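Last updated: January

The jumper pile, and how to shrink it

Tuesday, 9 in the morning, and Afaf Sayegh has tipped her whole winter drawer onto the bed. She mends knitwear and fleece from a back room in Helwood. 198 pieces through her hands last year. Most came in with nothing wrong but bad storage.

"People hang them," she says. "Shoulders go. Then they blame the shop."

So – folding. Flat surface first. A bed is fine, a table is kinder to your back. Shake it out, front down, smooth from the middle. Sleeves in before anything else, one then the other, cuffs pointing to the hem. Then up in thirds. Her neighbour Wenceslao Ayala rolls his instead and they have argued about it for years.

Fleece is the awkward one. Thick, wont lie flat, and it picks up every hair in the house. Go over it before you fold, not after. Check the cuffs while your there.

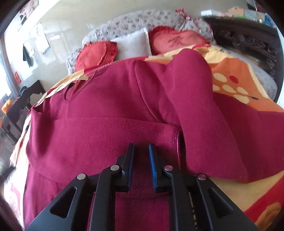
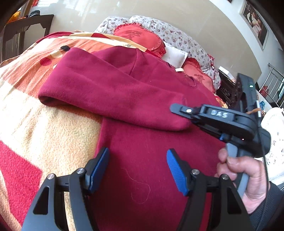
Dark red fleece on the bed, lint and all.

What to keep them in

Cotton bags, or a plain drawer with the lid of a shoebox as a divider. Afaf likes the Turka bags, Wenceslao swears by an old Semple suitcase. No plastic. Leave room at the top – a crammed drawer undoes the lot by Friday.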